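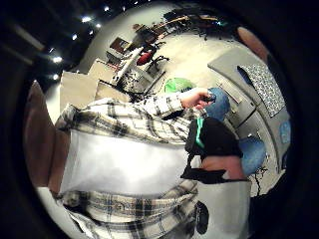
**Trumthorpe Small Pets & Rabbit Club, Kedby branch**

Minutes, Sunday meeting, 2021-11-07

I'm doing the minutes again, because Zhenhua Zou's wrist is still in a brace and none of you can read my shorthand, so I may as well type it up myself. Kwabena Ofori chaired. Apologies came in from the Harb lot, who had a car that wouldn't start.

**Last meeting**

October minutes were taken as read, with one fix: the hay came from the Vorkorora feed store, and I'd put down the wrong shop. Sorry to them, they were very nice on the phone!

**Moulting**

We spent ages on this one. Pretty much every long-haired bunny in the club is dropping coat at the moment (mine looks like a burst cushion) and people wanted to know how often to brush. Zhenhua does hers daily through the moult and drops back to twice a week after. Kwabena thinks that's more than a short-coated rabbit needs and would rather do one good session on the weekend. We didn't settle it. What we did all agree on is no baths, and that anyone whose rabbit goes off its food or stops pooing should ring the vet that same day and not wait to ask in the group chat.

I said I'd write up a one-page brushing sheet for new members. Zhenhua will check it before it goes out, seeing as I always forget the bit about chins.

**Money**

We have $241 in the account after paying for the hall. Two memberships are overdue and I've sent both a friendly reminder. Kwabena asked if we could buy a proper grooming table. I'd love one, but we'd like to see prices first, so he's going to get some quotes.

**Nail trim morning**

Going ahead at the Kedby hall before Christmas. We need three people who are confident holding a wriggler, and so far it's me and Zhenhua (wrist permitting), so please put your hand up. Bring your own carrier and a towel that smells like home. Guinea pigs are welcome too. We had a bit of back and forth about ferrets and decided they can come in the last half hour, once the rabbits have gone home.

**Other business**

- The big travel carrier is still out on loan. If it's in your garage, could you drop it back to Kwabena?
- Somebody left a green water bottle behind in October. I've got it.
- Zhenhua asked for a talk on summer heat and frozen bottles. Kwabena will ask his vet nurse neighbour.

Closed just after four, then tea and the last of the lemon slice. Next meeting is at the same hall, and I'll email the date once the booking's confirmed.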